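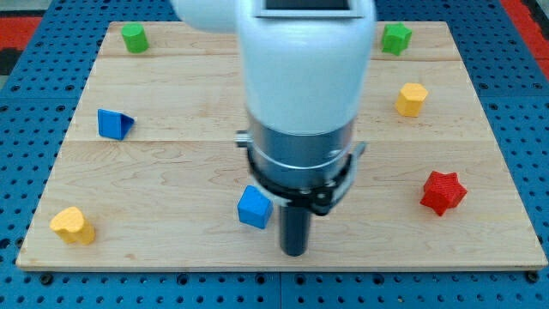 Vol. 31, p. 451

Print this article | E-mail this article

November 29, 2022
Thảo Thân and Areti Stefanou

Figure 4. Robot arm over a light wooden board on a blue perforated table.

4.2 Placement of narration in the Gosling recordings

The Gosling set contains 31 story recordings for narrator and small orchestra, all issued on disc by Stidier and intended for listeners between five and nine years of age. We divided each recording into spans of speech alone, music alone, and speech over music. A span was counted as speech over music only when both were audible for more than two seconds. This rule gave 1109 spans, of which 527 were speech over music.

The overlapping spans are not spread evenly. They gather in the first third of most recordings, where characters are introduced and each is given a theme. Later in the story the narrator tends to stop before the theme returns, and the orchestra carries the entrance alone. The two sea stories are exceptions — in both, the narrator speaks through nearly every return of the main theme, and the strings are held at a low level under the voice.

Scoring under speech is thin throughout. Low strings and a single woodwind are the usual choice. Brass appears under the narrator in only four recordings, always muted. The arranger's notes kept at the Sirnville library mark several of these passages "wait for voice," which suggests that the narration was read live with the players. We could not confirm this for the later discs, where the room sound of the voice differs from that of the orchestra.

Prutow's scheme for radio plays treats any music under speech as background. We did not adopt it. In at least nine recordings the theme is first heard under the narrator, and a child who misses it there has no other chance to learn it before it is needed in the plot. Such spans were coded separately as "theme-bearing" and are taken up again in Section 5.

Contact the editors | Copyright 2022 | Back to top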